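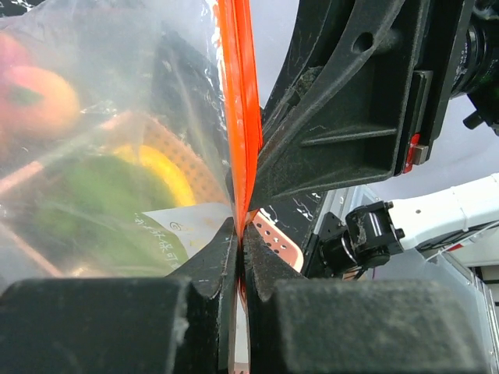 2 min read

Skondovis releases Maron 2, planning software for two robot arms that share one table

2022-10-04

Skondovis has today released Maron 2, the second version of its planning and control software for pairs of small robot arms. The new version is available to all customers with a current license, and the update is free of charge for them.

The main change is in the handling of soft packaging. In the first version, the planner treated a bag like a solid box, and the grip point was often placed where there was only loose film. Maron 2 looks first for an edge or a fold which the fingers can close on. It uses the wrist camera for this step, and it can correct the grip point up to 14 times per second while the arm is moving.

"Clear plastic is difficult for us, as the camera sees the bag and the things behind it at the same time," said Razia Mughal, head of perception at Skondovis. "We have worked on this problem since April of last year, and we are glad that we can now give the result to our users."

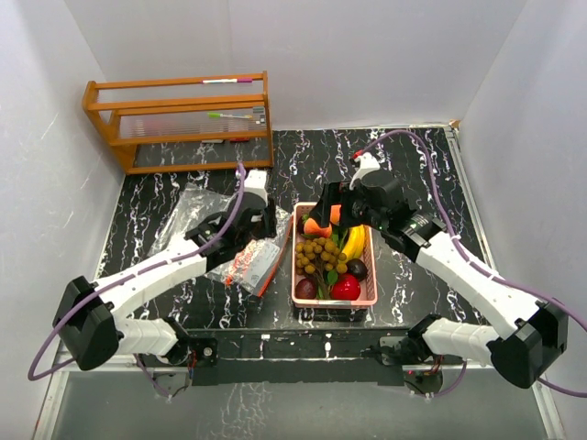

Maron 2 also brings a new scheduler, named Chege, which decides which arm may enter a zone and when. Before, one arm had to wait at its home position until the other was finished. With Chege, each arm reserves only the space it needs for its next movement. One gripper can hold a piece of orange fruit at the pink basket while the other is over a plastic bag on the left part of the table. If two reservations overlap, the scheduler slows down one arm and keeps the other at full speed.

The release was tested internally with 446 recorded tasks, of which 243 include bags or film. The task files are delivered together with the software, so that users can repeat the tests on their own arms.

"For an integrator it is important that the planner explains its decisions," said Teófilo Apaza, technical manager at Verkus, which has used the software before its release. "The new log shows which arm was waiting, and for which zone."

Users of the first version can keep their calibration files. Old task scripts must be converted with the tool in the installer.

Press contact: Ilse Leemans, Skondovis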